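The Acceptance Test

6 February 2021

Ekua Akpalu read the protocol twice before she switched on the arm. It ran to 20 pages and had been written in Skirirwood by people who had never been to Fusville, and it asked for one thing. The Kirkegaard gripper and the Patetti gripper were to be run on the same arm, on the same table, with the same objects, and one of them was to be recommended.

She had a preference already. She had not told anyone what it was, and she left it out of the notebook.

The first page of the notebook said:

Arm homed. Wrist status light blue. Supply stable. Strap on upper link checked, cable does not bind at full reach. Curtain drawn.

The second page was a list of trial numbers, with a column for grasp, a column for lift and a column for remarks. The remarks column was too narrow. She had told Skirirwood this in June, and they had replied that remarks should be short.

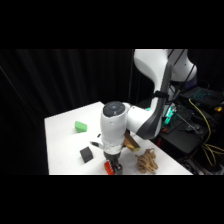

She worked from the overhead view for the approach and from the wrist view for the last few centimeters. The overhead view was good for knowing where the arm was. It was poor for knowing where the fingers were, as the wrist came down over them and blocked the line of sight. In the wrist view the fingers were always in the same place and everything else moved. After an hour of this she would look up from the screen and expect the room to slide sideways.

The objects stayed on the table between trials. The protocol called for this. A gripper that could only pick things up from a clear table was of no interest to a warehouse, and the warehouse was paying. So the rope lay there, and the wooden block lay there, and each pick was made past something else.

Rope was the worst. It had no width. She could enter a width for it, and the controller would accept the value and close to it, and the rope would be some other width by then. Under remarks she wrote "compliant." Some time later, under the same heading, she wrote "very."

By trial 156 she had stopped reading the force values aloud.

The difference between the two grippers was small and she had known that it would be. The Kirkegaard closed faster. The Patetti had more play in the linkage, and on a hard object with flat sides this made it look careless. One pad would touch first and the object would shift toward the other pad until both had it. The protocol scored this as lateral displacement and subtracted for it.

She did not think it should be subtracted. She had watched her father pick up eggs. His hands shook by then, and one finger always arrived before the rest, and the egg would roll a little and settle. He did not drop them. A person scoring him from above, in millimeters, would have taken the eggs away from him years before anyone did.

This was not a remark that would fit in the column.

She reset the arm and lowered the wrist. On the screen the cube came up in front of the fingers, red on white, with the left pad close against it and the right pad standing well off. It was an offset approach. The Kirkegaard had been given the same one, and had closed on it in a single motion that she had not enjoyed watching – she could not have said why.

Her thumb was on the close command. She held it there for a time that the log would later give as 20 seconds, with no event recorded. The protocol set no limit on how long an operator could wait.

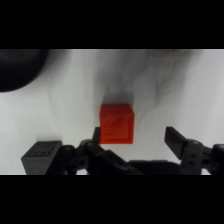
Results

The log held 1,205 entries when she exported it. Of these, most were the controller reporting that it was ready.

She built the table as instructed. Grasp rate, lift rate, cycle time, displacement. The Kirkegaard led in three of the four columns and the margin in the fourth was within the error she had stated on page one. The price difference was around 2,000 per unit, in the other direction. Skirirwood had asked her not to consider price.

In the field marked Recommendation she typed Kirkegaard, as the numbers required. The form would not submit until the field marked Operator Comments had been filled in, so she filled it in.

She wrote that lateral displacement had been scored as a fault and that she had seen no drop follow from it. She wrote that the metric might be measuring the wrong thing. She deleted "might be" and then put it back. She did not mention the eggs.

The form accepted 156 characters and cut the rest. She read what was left, which stopped in the middle of the word "displacement," and submitted it.

Then she powered down the arm and went to find a box for the rope.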